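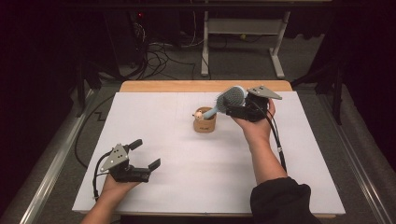

Most small bathroom items can be washed together in one sink load, provided they are sorted first by how much water they can take. The sort matters more than the choice of cleaner. A plain plastic comb can stay submerged for as long as you like, while a brush with a cushioned head holds water behind the rubber and may take days to give it up. The light blue paddle brush is a typical case of the second kind: the handle can be scrubbed freely, but the bristled oval should be cleaned with the bristles pointing down and dried the same way. This page covers the full load, from sorting to putting away, for a household that does the job every month or two.

What you need

A sink or a flat-bottomed basin. I use a Cuver basin, which is shallow enough that items lie in a single layer.
Mild dishwashing liquid or clear shampoo.
Baking soda.
White vinegar, for mineral scale only.
An old soft toothbrush.
A wide-tooth comb or a wooden skewer with the point snipped off.
Small scissors with blunt tips.
Two towels, one of them old.

Do not mix the vinegar and the baking soda in the same basin. They cancel each other and leave you with slightly salty water. Keep bleach out of the job entirely. It weakens elastic, pits some metals and gives off dangerous fumes if it meets vinegar.

Sorting

Empty the drawers and shelves onto the old towel and make three groups.

Full soak: solid plastic combs, plastic clips with no metal spring, nylon shower puffs, soap dishes, plastic cups, silicone face scrubbers, curlers without a foam core.

Short dip: cushioned brushes, clips with springs, elastic hair ties, nail brushes with a wooden back, metal tweezers.

Wipe only: boar-bristle brushes with a bare wood body, anything with a battery, anything glued, mirrors with a paper backing, and bamboo items that have started to split.

If an item could fit two groups, put it in the gentler one. A brush with a small hole in the cushion belongs in the short dip group. The hole lets air move in and out when the cushion flexes, and it also lets water in.

Discard as you sort. Hair ties with exposed elastic, combs with broken teeth and emery boards worn smooth are not worth cleaning. A full sort of my own bathroom in March came to 29 items, and a good share of them went straight into the trash.

Removing dry debris

Take out everything you can while the items are still dry. Wet hair clings to bristles and clogs the drain.

For a brush, slide the tail of a comb or the blunt skewer under the mat of hair at the edge of the head and lift. Work inward from all sides until the mat comes up as a sheet. If it will not lift, cut it into strips with the scissors, keeping the blades parallel to the rows of bristles, and pull each strip separately. Do not pull hard at one point. The pins on a cushioned brush are held by the rubber alone and can be drawn out with the hair.

For a comb, run a length of dental floss between the teeth. For spring clips, open the jaws and brush the hinge with the dry toothbrush. Gray lint that remains at the base of brush pins is a mix of dust, skin and styling product, and will loosen in the wash.

Mixing the wash water

Use lukewarm water. On a thermometer that is just over 80 degrees Fahrenheit, a temperature that feels neutral on the inside of the wrist. Hot water softens the adhesive around brush cushions and can warp thin combs.

Add 2 teaspoons of baking soda to each quart of water and stir until no grains are left on the bottom. Then add a short squeeze of dish liquid. Adding the soap first produces foam, and it becomes hard to see whether the soda has dissolved.

Washing the full soak group

Lay the items in the basin so that each one is covered. Leave them until the film on the surface wipes off with a fingertip. Lightly soiled combs need only a few minutes. Combs used with pomade or hair oil need longer, and sometimes a second basin of fresh water.

Scrub each item with the toothbrush along the direction of its teeth or ridges. Rinse under running water and set it on the clean towel.

Washing the short dip group

Drain the basin and mix a fresh, shallower batch. The water should cover the bristles and stop below the cushion.

Hold each brush by the handle with the bristles down and move it in small circles. Do not let go of it. Dip the toothbrush in the same water and scrub between the pins, tilting the head so that the runoff goes toward the tips and away from the cushion. Wipe the back and the handle with a damp cloth. To rinse, pass the bristles briefly under a thin stream, still facing down.

Elastic ties can be dipped, squeezed once and rinsed. Dry tweezers and spring clips at once with a cloth, including the inside of the hinge.

Wipe only group

Wring a cloth out in the soapy water until it no longer drips. Wipe, follow with a second cloth dampened in plain water, then dry by hand. For natural bristles, draw a clean comb through them after wiping to pull out the loosened lint. Remove batteries before wiping anything that takes them.

Dealing with scale

In a hard-water area, soap dishes and cups may still look cloudy after washing. In Flukholm, where I lived for several years, this was true of everything that stood near the tap. Mix equal parts white vinegar and water, cover the affected item, and check it at intervals. Rinse well afterward. Do not use vinegar on marble, natural stone, or plated metal with worn spots.

Drying

Cushioned brushes should dry bristles down on a towel, with the head slightly raised at one end so air can reach it. A folded washcloth under the neck of the handle is enough. Allow at least 6 hours, and overnight is better. To test, press the cushion with a thumb while holding the brush over a dry paper towel. If a drop comes out of the vent hole, keep drying.

A hair dryer can be used on its cool setting. Warm air will not reach the water under the cushion any faster, and it can curl the pins.

Everything else can dry in a single layer on a towel or on a rack. I use an Isau dish rack that has been retired from the kitchen. Turn cups over once so the rim and the base both dry.

Putting away

Return nothing to a closed drawer until it is dry to the touch and has no smell. Wipe the drawer out while it is empty. Small items such as ties and clips do well in an open cup, and longer ones should stand or lie with the working end clear of the others so that bristles are not bent in storage.

Common problems

White specks on brush pins after drying: undissolved baking soda or hard water. Wipe with a damp cloth.

Sticky handle that does not come clean: the rubberized coating is breaking down. Washing will not restore it. Replace the brush.

Musty smell from a cushion: water has been trapped behind it. Dry it bristles down in moving air for another day. If the smell remains, discard it.

Pins sinking into the cushion: push them back from the base with the tip of the skewer. If they sink again, the rubber has lost its grip.

Rust at a clip hinge: rub with a dry cloth and check whether the spring still closes fully. Rusted clips mark towels and light hair, so keep them out of the next wash.

Written by Emiliano Benítez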